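The Block Pushers of Room 19

After-school robotics at Bristley used to mean wheels. Now it means one arm, one board and a lot of arguing

By a quarter past three the door to Room 19 is propped open with a chair and somebody is already shouting about the calibration file. Who overwrote it? No one will say. Backpacks go in a heap by the sink. Laptop open, second laptop open, a charger passed over three heads.

This is the Bristley High arm club, and it's February, and they are behind.

The job they've set themselves sounds like something for a toddler. Shaped blocks on a wooden board. Push them where somebody tells you to push them. "Put the red ones together." "Move the star next to the cylinder." The catch is that the arm has to do the pushing, and it has to work out from a typed sentence which block you meant.

"My little brother can do it in four seconds," says Dev, a junior who writes most of the sorting code. "He's three. It's kind of insulting."

The club's teacher, Isauro Meléndez, taught woodshop for years before the school asked him to take on engineering as well. He glued up the board himself, maple, from offcuts. He still checks the seams with his thumb when he walks by. Grading happens at the back of the room, with one ear open, and he answers most questions with another question. The students find this annoying and told me so several times.

"They want me to say which way is right," he says. "I don't know which way is right! I did cabinets."

What they had in the fall was a mess. The first set of blocks was too light and skated. The second set was fine but all one color, a printer thing, and the kids got tired of typing out "the pointy one, no the OTHER pointy one." So they printed a third set on the club's Tullska, two shapes to a color, and that's the set they've stuck with. Mostly. A spare heart lives in Priya's pencil case.

Then the data. Every push gets logged, good or bad, by a student driving the arm by hand while a second student types what's being attempted. The goal for the fall was 1,000 logged pushes. They blew past it by Thanksgiving, and the tally on the whiteboard the afternoon I visited read 2,708. Under it, in smaller writing, "NOT COUNTING OWENS."

Owen's don't count becuase he typed them all in as jokes.

The driving is slow work. A shift is 30 minutes and then you swap, a rule brought in after two sophomores stayed on for a whole afternoon and their typed instructions turned to mush. Kids who haven't done it think it looks relaxing. Priya, the other junior, has the steadiest hands in the club and hates it.

"You go to nudge a star and it spins," she says. "Stars are the worst. Cubes are nice, you get a flat side. A star just does whatever." She starts every shift with the reds now, to get it over with. Far side of the board, red star, red cylinder, and all that bare maple in between to mess up in.

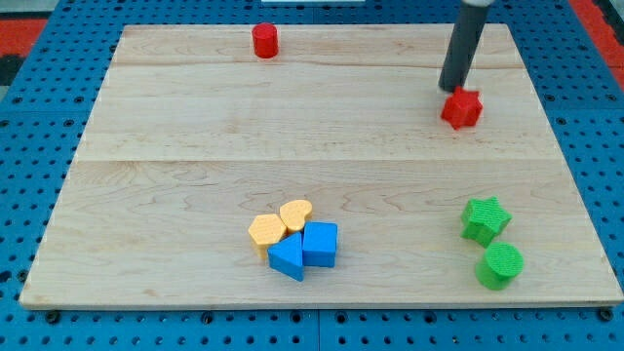 Tovar, and what comes after

The thing they're behind on is Tovar, the regional student showcase. Ten minutes at a table, a judge types whatever they like, the arm has a go. No driver. Last year Bristley took a line-following cart and came home with a nice certificate and a cart that no longer turned left.

This year the program has a name, Kurier, picked by vote, and a habit of going for green when asked for yellow. Not every time. Enough. Dev blames the lighting. Priya blames Dev. They've tried the blinds up, blinds down, a desk lamp from the library that made everything worse.

I watched three tries at "push the hexagon away from the heart." First one, nothing, a typo in the command. Second one, the arm drifted over, stopped, thought about it – you could hear the room stop too – and shoved the wrong block off toward the corner. Groans. Third one it got the hexagon, a bit crooked, and a freshman named Caleb yelled so loud that the Spanish teacher came in from across the hall.

Meléndez didn't get up. "Again," he said. "Do it again and type it different."

They did it again. It went for the green.

The late bus leaves at five and at ten to, half of them were still at the bench, coats on, arguing over wether to retrain tonight or wait and log more pushes with the blinds closed. Retraining won. Someone taped a note to the keyboard, DO NOT CLOSE THE LID, and Owen was sent back to write it again in bigger letters.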